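Keep the kitchen scale

Every couple of years someone at the Tarstead learning center asks when we are going to buy a proper balance. Natanael Caldeira asked again in February, and he had a catalog with him. I teach the evening chemistry class there and I think we should keep the cheap scale we have.

A proper balance would cost us 400 dollars. It would read to more decimal places than any adult beginner in my class needs. It would also live in a locked cabinet, as the good microscope does, and students would get to use it when I had time to stand next to them.

A kitchen scale stays out on the table. People already know how to use one. Daryna Holovko had not been in a classroom for years, and on her first night she set a beaker down, zeroed it and weighed 100 grams of water without asking me anything. The reading was off by a gram or so. We talked about why, and that was a better lesson than the one I had planned.

I would spend the money on glass and wire gauze. Small beakers get chipped, and the ceramic centers on the gauze squares crack. With 4 people sharing one setup, two of them end up watching. Jui-lin Chuang, who runs the day class, disagrees with me. She says students going on to the college in Nostel should meet real equipment first. I see her point, but only 3 of mine went on last year, and they can learn a balance in ten minutes when they get there.

Buy the balance when there is money left over. Put the beakers out first. 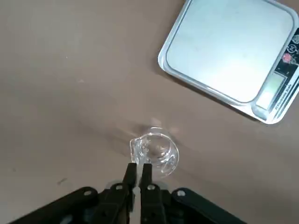
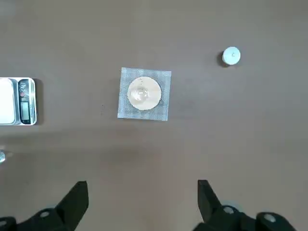 Last changed: 2021-09-10

The scale and a beaker are in the first picture, and the gauze with its ceramic disc is in the second. If you teach a class like mine and have settled this some other way, write to me at the center.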